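The 10-Second Shirt Fold, and Other Things I Was Promised

March 15, 2025

I have one drawer for T-shirts and it hasn't closed properly in years, so when Sem Hermans told me folding was "a solved problem," I got out a blue shirt and a green sheet.

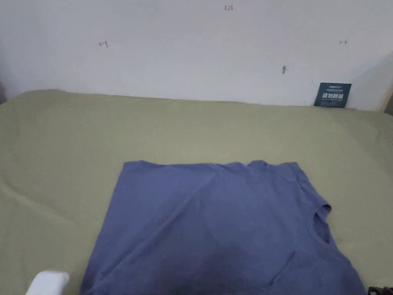 What the method asks for

You lay the shirt flat and sideways, collar to the right, hem to the left. Then you pinch in two places, cross one hand over the other, lift, shake, and lower the whole thing into a neat rectangle. Sem learned it from a tidying course called Flavilura, which cost him $50 and came with a printed booklet. The booklet says 10 seconds per shirt once you've practiced. It doesn't say how long you have to practice.

My first problem is the word flat. Soft cotton jersey has its own ideas. You smooth the middle and a crease pops up near the sleeve seam, you chase that one and the front panel doubles over on itself near the bottom. I can spend longer getting a shirt flat than I ever spent folding one the old way, which was in half, in half again, and shove.

And don't get me started on the surface. The booklet wants "a large, smooth, clear area." Mine has a sheet on it, and the sheet has wrinkles of its own. Am I supposed to iron the thing I fold on?

Did it work?

Sort of. By the end of February I could do the cross-and-lift without looking at the booklet, and the result was a rectangle if you weren't fussy about the collar. Sleeves are still the weak point. One tucks in, the other hangs out the side like a tongue.

I timed myself on a pile of 11 shirts. The best was quick, I'll admit — quicker than my usual way. The worst I gave up on and rolled.

Standing them up

The second half of the course is about filing shirts upright so you can see them all. Sem has a set of Vuvedard drawer dividers for this. I used a shoebox lid. Both do the same job as far as I can tell, and both have the same flaw, where you take out two shirts and the rest slump over.

He says I need to keep the drawer full. So the tidy system works as long as I never wear anything?

I'm keeping the fold for the plain cotton ones and ignoring it for anything with long sleeves or buttons. The drawer closes now, though I did also get rid of four shirts, and I suspect that had more to do with it.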